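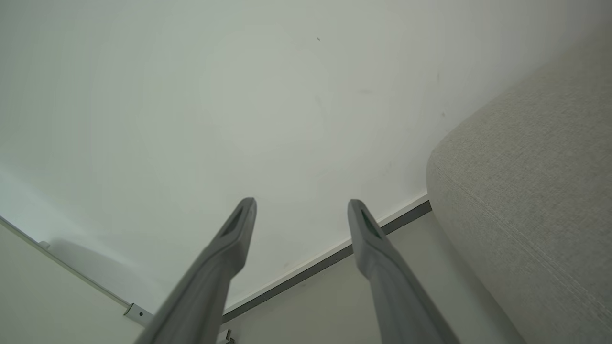 I went to the Kouris open day expecting to be sold something, and I was. Whether it was worth the drive is another matter.

Kouris makes home-help robots, or says it is going to. At the moment it makes one arm on a wheeled base, called the Gakura, and it wants people to put down a deposit of $200 so they can be in line when the thing ships. The open day was held in a furnished demo apartment the company rents for the purpose, with a sofa, a kitchen corner and a bedroom we weren't taken into. Visitors went through in small groups. Mine got an hour, of which maybe half was robot and the rest was slides.

I review household gear. I don't write code and I don't care how clever the software is. I care if the thing picks up what's on the floor, how long it takes, and what happens when it goes wrong.

What it is

The Gakura has a gray gripper with two fingers, rounded at the tips, with a dark slot set into each one. A small camera sits at the wrist and its view was put up on a monitor so we could follow along. I'll give them credit for that. At most demos of this kind you stand behind a rope and watch an arm wave around, and you have no idea what it can see. With the wrist view up you get a fair sense of it, and what it can see isn't much. When the arm was down low beside the sofa, the monitor was mostly white wall, a strip of baseboard and the rounded corner of the upholstery, with the two fingers open in front. Pale floor, pale wall, light gray sofa. I asked our guide, Kornél Hegyi, if the apartment had been picked for being so plain. He said it had been picked for the parking.

My own living room has a patterned rug, a dog bed, and three chargers snaking out from behind a bookcase. I'd have liked to see the Gakura deal with any of those.

The demonstration

The headline job was "floor tidy." Hegyi dropped a sock, a foam ball and a TV remote on the floor, pressed a button on a tablet and stepped back.

The ball was first and it went fine. The fingers closed on it, the arm lifted, the base rolled over to a bin and the ball went in. People clapped. It was slow, but I wouldn't mind slow if I was out of the house.

The sock took four tries. The fingers kept closing just above it. On the fourth they got a pinch of the toe and carried it off dangling, and that counted. The remote was worse. It had landed close to the sofa, and the arm crept in along the side of it, stopped, backed off, came in again and stopped again. Then it simply stayed there with its fingers open until Hegyi pressed something on the tablet. He told us the robot was "being polite to the furniture." I'd call it stuck. A woman in our group picked up the remote and put it in the bin herself, and she got a bigger hand than the ball did.

To be fair to the thing, it never scraped or bumped anything while I was in the room. The speed drops a lot near upholstery and walls. If you have kids or a nervous cat that's worth something. I just don't think you can call it tidying if the awkward spots get left, because the awkward spots are where the mess is. Open floor I can do with a broom.

The second job was supposed to be loading a dishwasher. We were told it wasn't available that session. I asked which session it would be available in and was told to sign up for the newsletter.

The talk

Ildikó Halász runs the product side and she was the best part of the visit. She answered questions straight, or at least straighter than the slides did. A few things I wrote down:

The price is meant to be $3000. She wouldn't promise it.

Battery life is 60 minutes of "active work," and she admitted that driving back and forth to the bin is included in that.

Replacement fingertips will be sold as a part. No price yet. I asked how fast they wear and she said they were still finding out.

The wrist camera's pictures stay on the robot unless you switch on remote help, in which case a person at Kouris can look through it and take over. She said this twice and clearly, so I'll take it as their policy, but I'd want it in writing before one of these rolled through my bedroom.

I also asked how many pickups the robot gets right. The slide had said "200 household objects." Halász explained that this meant objects it had been tested on. It didn't mean objects it could reliably pick up. That's a big gap for one line on a slide, and I doubt many people in the room would have caught it without asking.

Compared with the Adurley

I saw the Adurley reacher-on-wheels in March, at a much shabbier event in the back of a showroom. It's uglier and louder and its grip is a sort of scoop. It got the sock first time. It also ran over the corner of a magazine and dragged it across the room, so I'm not telling you to buy that one either. But a scoop doesn't need to be so exact, and on soft flat things that matters more than looks.

Should you go?

If you're curious, yes. It's free, you get close to the machine, and the monitor with the wrist view is the most useful thing I've seen at any of these events. Bring your own sock. Ask them to drop things where you would drop them, next to the sofa leg or up against the baseboard, and watch what the fingers do there.

Should you pay the deposit? I didn't. It's refundable "up to the point of allocation," and when I asked what allocation meant I got two different answers from two people wearing the same shirt.

Visit: 4 stars. Robot, as shown: 2 stars. I'll go again once the dishwasher session is on the schedule.

Posted 4 December 2021 in Home Gear. Kouris open days are booked through Drelico, the events company, and you have to give a phone number. They've called me twice so far.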